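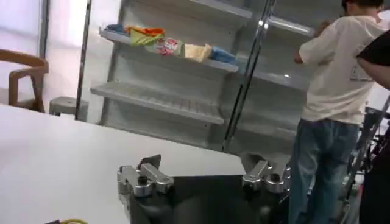 3 min read

August 1, 2024

Shelf project, folding cloth pick and place. Notes for me and for whoever has the arm next.

Started with the gripper open all the way and the wrist camera on. First thing I checked was whether the fingertips still block the view when they're spread. They do a little, on the right side more than the left. Gyula Simon thinks we should live with it for now and crop in software. I would like to try turning the camera mount a few degrees, but that means redoing the calibration and we don't have the time this week.

Clothes are on the middle shelf of the left bay, folded. Orange one near the left, then the yellow-green, the one with the red pattern, the cream one and the blue one at the right. Lower shelf left clear for placing. The right bay is out of the plan until October. Karunaratne's depth code gets confused by anything shiny and the reflections over there are bad.

Settings at the start of the day:
speed limit 30 percent
camera exposure fixed, auto turned off
gripper force 18 on the Brakdale scale (not newtons, see the note taped in the binder)

Ran the reach test from the table side first. The arm gets to the lower shelf without trouble. For the middle shelf it has to come in at an angle, and at the far right end the wrist joint is close to its limit. Tanner Ross moved the home pose 100 mm toward the shelves and that helped. New home pose is saved in Index as home_b. Do not overwrite home_a, the club demo still uses it.

First grasps were poor. The fingers close on the top layer only and the fold opens up. Coming in lower, with one finger under the cloth, works better on the thick ones. On the thin ones the lower finger pushes the whole stack back. Tried slowing the last part of the approach and it made no difference that I could see.

The cloths that hang over the front of the shelf are easier to grab but they throw off the edge finder. It takes the hanging part for the shelf lip and puts the shelf too low. Same bug we had with the towels. Tanner has a fix in his branch of Pluneretti but it isn't merged, and it broke the placing step last time I pulled it.

Log folder is at about 220 clips now. A lot of the early ones are no good because the exposure was still on auto and the window washes out the left side. I marked those with an x, please don't train on them.

To do
- ask Gyula for the longer cable tie, the yellow cable still wants to creep up onto the table
- retest middle shelf, right end, from home_b
- try the camera mount turned, if there is a free afternoon
- write down the fold sizes so the next group starts with the same stack
- merge or drop Tanner's edge fix

Arm parked at home_b, gripper open.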